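Assembly board notebook, November, started 14:10

Second go at the board layout. Last time I wrote far too little down and then spent a morning trying to work out which version of the left-hand sub-plate I had printed, so I'm being chattier this time (sorry to anyone reading who just wants the numbers, they're further down).

The board is the Brokareck pattern with my changes. White plate, longer than it is wide, raised plates on top for the slots and cut-outs, all the loose parts in blue. I did try grey parts first and they were miserable to find on the bench. Blue on white is so much nicer! The screws are still grey, mind you, and I have already lost one down the back of the radiator.

Printing notes before I forget. Slots came out tight on the first plate, so I took 200 microns off each side of the pegs and reprinted the lot. 48 parts on the tray, of which I'd call most of them good and a handful stringy at the base. Trimmed those with the small knife and then went over the edges with 600 grit. The gear with the knob on top wanted more sanding than all the pegs put together, mostly under the disc where the first layer had spread out. Could do with a chamfer there. I have said this before and not done it.

The Tilavska filament is nearly finished. The new roll is a slightly different blue, a bit greener in daylight, so please don't mix the two in one set.

Bench: dark top, black curtain drawn behind, board square to the front edge. Pink light for most of it.

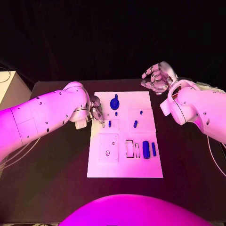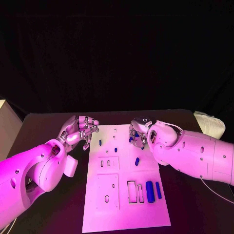

Pegs and cylinders, with the white board in the middle of the bench as always.

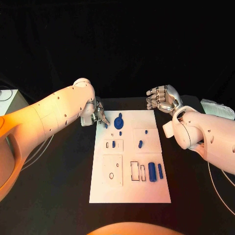
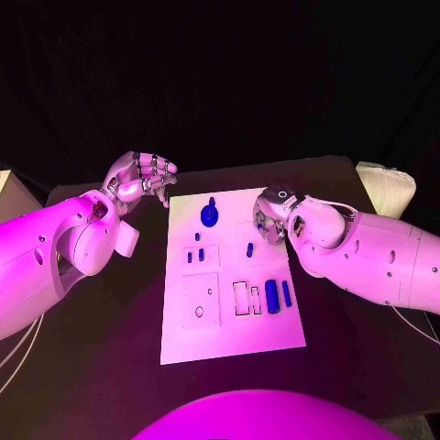

Styliani Pappas reckons the short pegs should go up a size before anything else gets touched. Her note, copied off the whiteboard: they're fine in the slots but they're horrid to pick up, and if you make the plate any thicker there'll be even less of them to get hold of. Make them taller by a third and leave the holes alone.

Fair enough. I'd been fiddling with the holes all week and had hardly thought about the height. I've redrawn them taller and kept the old file in the Bavcombe folder in case we want to go back. She also asked if the gear could have a longer stem, which I'm less keen on. A longer stem on that disc will snap the first time it gets dropped, and things on this bench do get dropped.

15:40 - Weighed the bare plate while the printer was warming up. 315 g, heavier than I'd guessed, must be the infill. It stays put on the table without tape though, so I'm leaving it.

About the light. Under the pink, everything white on the board goes pink and the edges of the raised plates get hard to make out. The blue stands up to it well. I'd like to try a thin dark outline around each slot, just a marker pen to begin with, and see if that helps. Abhishek Chaturvedi has the fine marker, I think, or it's in the Pant box with the calipers.

To do:
taller pegs, one tray
chamfer under the gear (really this time)
marker outline on the left sub-plate only, leave the right for comparison
more grey screws, and a little dish to keep them in
label the trays old blue and new blue

16:25 - Taller pegs are on the printer. First layer looks all right, off to make tea.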